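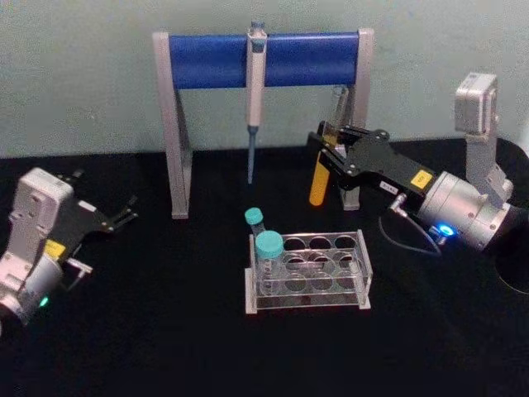
Pipette reads low after moving it to a cold room - do I need to recalibrate?

Posted 4th November in Lab Basics - 3153 views - 3 answers

I help run the water testing bench for a small well owners' group outside Fendthorpe. We have one adjustable pipette, 100 to 1000 microliters, that we use for hardness and nitrate kits. It was last serviced in June and came back with a certificate saying it was fine across the range.

Last month we had to move from a heated office to a back room that sits in the low 50s most mornings. The bench is a solid table against an outside wall. Since the move my check weighings are coming out low. I set 1000 and dispense deionized water onto the scale, and I get 988 milligrams on average, so 12 short. At the old place I was within three or four.

What I have tried so far:

New tips, from a fresh bag of Clurex universal tips
Checked the tip cone for cracks, none that I can see
Leveled the scale and let it warm up for an hour
Cleaned the outside with alcohol

The water comes from a jug that I bring from home in the car. The pipette lives on its stand overnight. Is it broken, or is it the room? Sending it out again costs $90 and takes two weeks, and we have 51 samples due before then.

3 answers

Answer 1 (accepted) - 34 votes

Most likely the room, and mostly the jug. Don't send it out yet.

An ordinary pipette has a cushion of air between the piston and the liquid. If the liquid is colder than the pipette, the air in the tip shrinks a little while you draw up and you get too much. If the liquid is warmer than the pipette, the air expands and you get too little. Your pipette sits in a cold room all night and your water rides in a heated car. That is the second case, and it pushes the reading in the direction you are seeing.

Before you change anything else, do this:

1. Leave the jug, the tips and the pipette in the same room overnight. All of them, lids on.
2. Put a thermometer in the water and write down what it says. Air temperature is not good enough.
3. Pre-wet each tip by drawing up and dispensing the full volume three times. Skipping this alone can cost you several microliters.
4. Hold the pipette upright when you draw up, with the tip just a few millimeters under the surface. Wait a second before you pull it out.
5. Do ten weighings without stopping. Put the pipette back on the stand between them if you have to write, because your hand warms the barrel.
6. Convert to volume. Water at room temperature with normal air pressure works out to 1.003 microliters per milligram, near enough. At 52 degrees it is closer to 1.001. So part of your old error was probably the conversion as well.

If you are still more than 8 microliters short after that, it is outside what most makers allow at this size and it should be looked at. Check the seal first. Draw up 1000, hold it straight up and down and watch for 20 seconds. If a drop forms, it leaks.

Also, check what temperature your kits want. Some nitrate kits develop color slowly in the cold, and that would bother me more than the 12 microliters.

Comment from the asker: Left everything out together over the weekend and pre-wet the tips. Average of ten is now 996 mg. No drip. I will put a small heater in there for the kits.

Answer 2 - 9 votes

Universal tips are universal until they aren't. I had the same thing with a bag that looked fine and sat a hair loose on the cone. Try a rack of the maker's own tips if you can borrow one. We use a Delacroix and it is picky. The Pleno next to it takes anything.

Push the tip on firmly with a slight twist but don't hammer it. Hammering wears the cone and then you really do have a leak.

I would also look at drafts. Next to an outside wall the scale can drift by a few milligrams. Close the doors on it if it has doors.

Answer 3 - 1 vote

Just set it to 1012 and carry on.

Comment on answer 3: Please don't do this. The offset won't be the same at 200 as it is at 1000, and it will be wrong again as soon as the room warms up.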